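## 4. Composer et poser le bouquet de table

Cette partie du guide d'installation de la salle Granell concerne les tables nappées de bleu, celles du niveau bas. Les tables de la mezzanine suivent la partie 5. On suppose que les nappes sont déjà en place et que les fleurs sont arrivées coupées, avec leurs feuilles.

Le fournisseur Selvanayagam livre avec chaque carton une fiche intitulée « Un bouquet parfait en 2 minutes ». Je n'ai jamais vu personne y arriver en 2 minutes. Comptez plus large, et lisez la fiche pour les noms des fleurs, qui au moins sont exacts.

### 4.1 Avant de commencer

- Tirez la nappe jusqu'à ce que les plis du milieu disparaissent. Le repassage sur place, recommandé par certains, a déjà coûté une nappe.
- Ouvrez un seul carton à la fois.
- Remontez vos manches, ou mettez des gants si les tiges piquent. Les manches blanches de la tenue de salle prennent le vert des tiges et ne le rendent pas au lavage, quoi qu'en dise l'étiquette.

**Attention —** ne posez jamais les sécateurs ouverts sur le tissu.

### 4.2 Composition à plat

1. Couchez les tiges en biais sur la nappe, toutes les fleurs du même côté. La diagonale laisse de la place pour les avant-bras.
2. Placez d'abord les petites fleurs blanches, étalées en éventail. Elles remplissent vite, et on en met toujours trop.
3. Serrez les rouges et les roses ensemble. Dispersées une par une, elles se perdent.
4. Ajoutez le jaune en dernier, tout près des rouges. Une seule tache de jaune suffit ; la brochure en montre 4 et le résultat fait vitrine.
5. Rassemblez les tiges dans une main, sans serrer. Vérifiez de l'autre que rien ne dépasse du bord de la table. 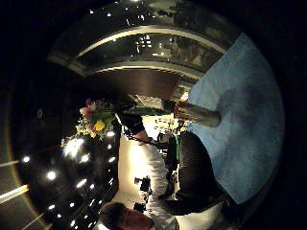
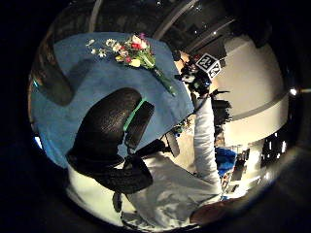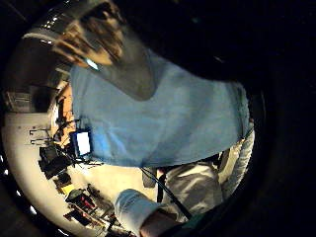 Lakmal Kumarasinghe conteste l'étape 4 : selon lui, le jaune doit venir en premier, comme repère, et tout le reste se range autour, faute de quoi on défait le bouquet deux fois pour lui trouver une place. Il ajoute que composer à plat trompe l'œil, qu'un bouquet couché paraît toujours plus fourni qu'il ne l'est, et qu'il faudrait le relever dès l'étape 3 pour juger.

Sur le second point, je lui donne raison, et l'étape 6 ci-dessous en tient compte. Sur le premier, j'ai essayé les deux ordres pendant tout le mois de juillet sans voir de différence nette. Faites comme vous voulez, à condition que toutes les tables d'une même salle se ressemblent.

### 4.3 Relever et ajuster

6. Relevez le bouquet et regardez-le debout, puis assis, à hauteur de convive. Ce qui paraît équilibré vu d'en haut ne l'est pas forcément depuis une chaise.
7. Retirez les feuilles qui cachent les fleurs. Gardez-en quelques-unes : un bouquet sans vert a l'air faux, même quand il ne l'est pas.
8. Recoupez les tiges si l'ensemble gêne la vue d'un côté à l'autre de la table. Coupez peu. On peut recommencer.
9. Lissez la nappe une dernière fois et ramassez les débris avant qu'ils ne tombent sur la moquette.

**Remarque —** la moquette bleu pâle montre tout, et surtout le pollen. Ne frottez pas, ne mouillez pas. Un morceau de ruban adhésif appliqué doucement enlève presque tout. Le produit Zekthorpe rangé dans l'armoire promet davantage ; je n'ai constaté que des auréoles.

### 4.4 Éclairage

Jugez les couleurs avec les plafonniers allumés, dans l'état où ils seront pendant la soirée. Les spots encastrés avantagent le jaune et éteignent un peu les roses. Si un bouquet semble terne, déplacez-le légèrement avant d'y ajouter des fleurs.

### 4.5 Problèmes fréquents

| Problème | À essayer |
|---|---|
| Le bouquet penche | Répartir les tiges épaisses, recouper la plus longue |
| Les blanches envahissent tout | En retirer la moitié |
| Les rouges font un bloc | Glisser une feuille entre deux fleurs, pas davantage |
| Trace verte sur la nappe | Retourner la nappe si l'envers est propre, sinon la changer |

Le conservateur en sachet de Goltstead n'est pas obligatoire. Le paquet de 300 sachets annonce une tenue doublée sans préciser par rapport à quoi. De l'eau propre, changée le matin, a donné chez nous le même résultat. Le paquet entamé reste dans l'armoire pour qui voudrait me prouver le contraire.

Passez à la partie 5 pour la mezzanine.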